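4.3 Teaching a sorting task with the hand grippers

In this section the operator shows the Tralumeck cell how a task is done by hand. The cell takes over the repeated part of the work later. The operator keeps the checking, the refilling and the decision to stop - please plan the shift with this in mind.

Before you start

Read section 4.2 first. Teaching must be done by a person who knows the task well from daily work, also if this person has never used a robot before.

1. Set the main switch to TEACH. The arms stay parked in this mode.
2. Lay the white board flat on the table.
3. Put the tray and the parts on the board.
4. Take one gripper in each hand. Let the cables hang free along your forearms.
5. Open and close both grippers fully two times.
6. Press START on the panel and do the task at your normal speed. Do not try to be faster than usual.
7. After each round, press SAVE or DELETE. Delete every round in which you dropped a part.
8. Repeat until the counter shows 220 saved rounds.
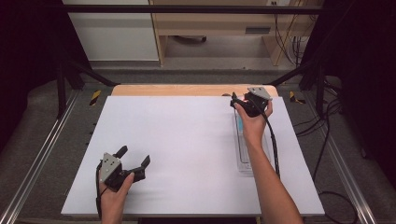

Fig. 9: Teaching with two hand grippers, tray on the board

Caution: Do not pull on the gripper cables. Keep loose cables on the floor away from your feet.

Note: Take a break after 66 rounds. Tired hands give poor rounds, and the cell will learn these too.

Note: At the Nygård plant the packers now teach in pairs and change places at each break. One person teaches, the other one prepares parts. We recommend this also for smaller teams.

If the counter does not go up after SAVE, see error 2000 in the Doltance service list.

Continue with section 4.4, First run under supervision.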